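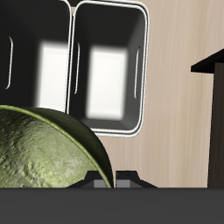 作業ノート　2023年11月8日(水)
『Veltalora』第17話、字幕二稿

第17話の字幕は、姉妹の家の場面でまた止まった。川の女神に息子を差し出した姉と、差し出さなかった妹が、隣どうしの家で一晩じゅう壁ごしに話す。脚本では二軒はほとんど同じ家で、柱の数まで揃えてある。並んだ二つの黒い箱みたいなもので、くっつきそうなくらい近く、縁の白い筋が平行に走っていて、奥だけが妙に明るい。右の箱がちょっと低いところまで似ていて、妹の家も土台が一段下がっている設定だ。観客はどちらの家にいるのか、たぶん台詞でしか見分けられない。つまり字幕がしくじると全部しくじる。

昨日までの一稿は、姉を「わらわ」、妹を「わたし」で分けていた。読み返すと姉だけ別の番組から来た人になっている。しかも姉は第3話で魚を値切っている。「わらわ」は魚を値切らない。二稿では二人とも「私」に戻し、語尾で差をつける方針。姉は言い切る。妹は言いかけてやめる。原語でも妹は文末を飲み込みがちなので、嘘にはならないはず。

Rietから朝いちばんで返信。一稿への赤字は2箇所だけだった。少なくて喜んだが、片方が「全体に重い」だった。これは箇所ではない。

もう片方は「法」の訳。裁きの場で長老が使う語で、法、道、掟、定め、どれでも通るし、どれでも何かが落ちる。これまでの使用を洗ったところ以下の通り。
第1話　掟(Huia担当)
第4話　定め(Huia担当、本人いわく気分)
第9話　道(私)
第12話　掟(私。第9話を忘れていた)
統一しろと言うのは簡単だが、既に配信された分は直せない。Talicoの窓口に差し替えの可否を聞いたら、申請書の様式が送られてきた。様式の記入例が別の作品の料理番組で、「醤油」を「しょう油」に直す理由が丁寧に書いてある。参考にはならないが読み物としてはよかった。
結論は保留。今話は「掟」で通す。長老が姉に向かって「それが掟か」と聞き返される場面だけは、短くないと口に合わないので、これはこれで助かる。「それが定めか」だと長老の眉が上がるのに間に合わない。

午後、Mortimerと読み合わせ。彼は吹替のほうの演出なので本来は関係ないのに、字幕の仮読みをすると必ず来る。今日は長老を演じた。頼んでいない。
読み合わせで出たこと。
・「おまえは子を失っていない。だからそんな顔ができる」は長い。画面に二行出して、役者の表情が終わってから読み終わる。→「失っていない者の顔だ」にした。きつくなったが、姉はきつい。
・妹の「でも」が七つ続く。原語でも続いている。二つ削って、残りは残す。うんざりさせるのが脚本の狙いだと思う。違ったらElbaに怒られる。
・女神の声。ずっと斜体にしてきたけれど、今回は女神が姉の口を借りてしゃべる。どこから斜体にするのか。Mortimerは「目が変わったところから」と言う。目が変わったのは三回ある。→最初の瞬きのあとから斜体。仮。
・雷の音で台詞が聞こえない箇所。字幕には全部出している。聞こえないものが読めるのはずるい気もする。そのまま。

Elba Mansillaとの電話(短い)。脚本の本人なので、妹がなぜ最後に戸を開けるのかを聞いた。「開けるから開けるんです」とのこと。作者の意図を確かめると訳が良くなると学校で習ったが、あの先生はこの人に電話したことがないのだろう。ただ、切る間際に「あれは赦しではないですよ」と言われた。これは大きい。一稿の「もういいの」は赦しに読める。候補を並べておく。
「入って」
「寒いでしょう」
「開いてる」
三つ目が好きだが、戸は目の前で開けているので、開いているのは見ればわかる。見ればわかることを言う妹、というのも悪くない。明日また読んで、まだ好きなら採用。

道具の話。Vovent(字幕編集のほう)が更新されてから、ルビを振った行の表示時間が勝手に延びる。川の名前にルビを振るたびに女神が長く喋っていることになる。回避策は、ルビを最後にまとめて入れること。第16話の途中まで入れてしまった分は手で戻した。Trinity Achterbergに報告済み、「仕様かもしれません」との返事。かもしれないのか。

数の控え。今話は本編45分、字幕は一稿の時点で1,147枚。姉妹がずっと話しているのだから多くて当たり前だが、Penningtonの担当者からは「もう少し静かな回かと」と言われた。あらすじに「静かな夜」と書いたのは私だ。あらすじのほうを直す。

あらすじ二稿(番組ページ用、いまのところ):
川が退いた夜、姉は女神との約束を果たした報いに村から敬われ、妹は果たさなかった報いに村から避けられている。隣りあう二つの家で、二人は壁ごしに十年分の話をする。やがて姉の声に別の声が混じりはじめ、妹は戸に手をかける。

「報い」が二回あるのはわざと。Rietは消してくると思うので先に書いておく。わざとです。
「十年分」は脚本のどこにも十年と書いていない。第2話で子どもだった甥が婚礼に出ているところから逆算した。Huiaの計算だと九年。九年分だと誰かが数えたみたいなので十年にした。数えたのだけれど。

私見を少し。このシリーズの神々は、願いを聞くときは早口で、取り立てるときはゆっくり喋る。字幕を作っていると秒数でわかる。第5話の契約の場面は読むのが追いつかないほど速く、今話の取り立ては一語ずつ間がある。演出なのか役者の癖なのか知らないが、間があるからといって字幕を細かく割ると、女神が考えながら喋っているように見える。考えてはいないと思う。割らずに一枚で長く出す。Rietの「全体に重い」はこのへんのことかもしれず、だとしたら直さない。

残り
・裁きの場の群衆のざわめき。拾うのは「恥を知れ」だけで足りるか。
・子守唄。第6話と同じ歌なのに歌詞が一行違う。写し間違いか伏線か、Elbaに聞く(「違うから違うんです」に備える)。
・妹の夫の名前の長音。第8話では伸ばし、第11話では伸ばしていない。本人は第13話で死んだので急がない。
・ルビ、最後に。最後に。

追記、夜。「開いてる」を声に出して読んだら「空いてる」に聞こえた。飲み屋か。「入って」に戻すかも。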